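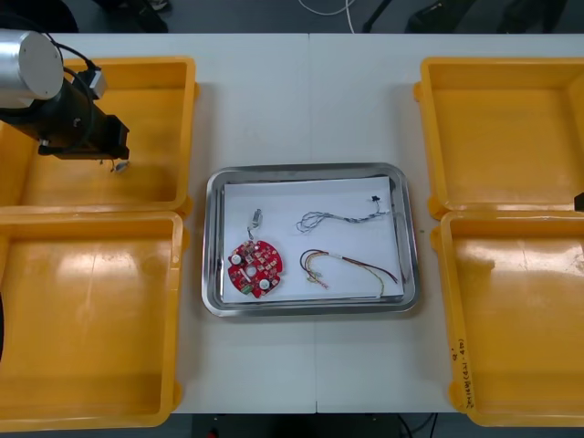
Work table, yellow bins and steel tray.

October 30, 2020
Judit Dudás

Drying room read 41 percent relative humidity at the morning check, lower than I expected with the rain. Left the fan on low and closed the vent halfway.

Bulora beans from the Halász plot: pods have been on the racks since they came in from Tillow. Upper racks rattle when shaken. Lower rack does not, and the pods at the back still bend at the stem end before they break. Rotated the lower rack to the front. No shelling from it until next week at the earliest.

Shelled a first lot from the upper racks by hand. The thresher splits too many Bulora at this stage; the seed coat is thin along the back of the bean and opens if the drum is even slightly fast. Last year's splits were nearly all there. Hand shelling is slow but I would like one lot with no machine damage for comparison.

Sample for moisture: 200 g, whole beans, picked over for stones and chaff first. Ground coarse, weighed, into the oven. Lids off in the oven, lids on in the desiccator. The older dishes have lids that do not match and I have put them away, as the weights written on them can no longer be trusted.

Bite test on the same lot, for what it is worth: most beans take no tooth mark, a few dent. The dented ones were all large and pale. Possible that they come from the late pods at the top of the plant, which we did not keep separate in the field. Worth separating next year.

Germination test set up on damp paper towel, 20 seeds to a roll, 3 rolls, upright in the covered jar on the shelf over the sink. Towel wrung until it stops dripping. The previous test was too wet and the mold made the count useless. First look in November. I will count only seeds with a root and a straight shoot; anything with a root and no shoot gets written down separately.

Julo seed (the bush type) is finished drying and went into paper sacks. Checked for weevil holes under the lamp and found none in the handful I looked at. Freezer treatment still to do. It must be fully dry before it goes in, so I am waiting for the oven figure on that lot as well. After the freezer the jars stay shut until they reach room temperature. Last time one was opened early and the beans sweated.

Open points:
Balance drifts when the fan is on high. Turn the fan off for weighing.
Field tags for the lower rack are in pencil and fading. Copy them.
Ask Halász which rows were watered late.

Comments

Tillow field desk: Late water went on the two rows next to the ditch. Those would be your bendy pods.

M.: Did you grind the sample before or after taking the start weight? The entry reads as before.

Judit Dudás: Before. Weighed after grinding, straight into the dish.

M.: Fine. Then the grinder needs to be cool, or you lose water there.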